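Cament publishes handling rules for robots that share a bench with people

Cament, the automation supplier in Sorkedby, has put out a short set of rules for workshops where robot arms handle paper, thin sheet and other soft items. The rules came into use at its own site in January and are free for other companies to copy.

The text is 32 pages long and was written together with Grovby, a training center for machine operators. It does not replace the safety standards that already apply. The authors wanted to collect the daily habits which the standards leave open, such as who may change the grip force and how such a change is written down.

One chapter is about documents at the work place. Drawings that a robot picks up must be copies, never the signed original. The gripper should hold the sheet at the edge, and the title block should stay free so that a person can read the material and the approval fields. If a sheet is creased so much that a dimension is hard to read, it has to be printed again before the next part is made.

Another chapter asks for a check of the finger pads after every 2000 grips, and for a log that is kept at the cell - on paper or on a screen, as the workshop prefers. New operators get 30 minutes of practice at low speed before they work alone.

Catacutan, a maker of small machined parts, has tested the rules in two of its cells. The company says that the log took the most time to get used to, and it has asked for a shorter form. Cament plans to answer this in the next edition.

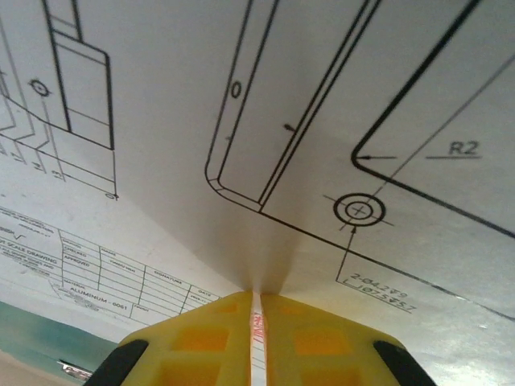
How to get the rules

Printed copies can be ordered from Cament in Sorkedby. The first printing is 200 copies, and workshops may order up to three each.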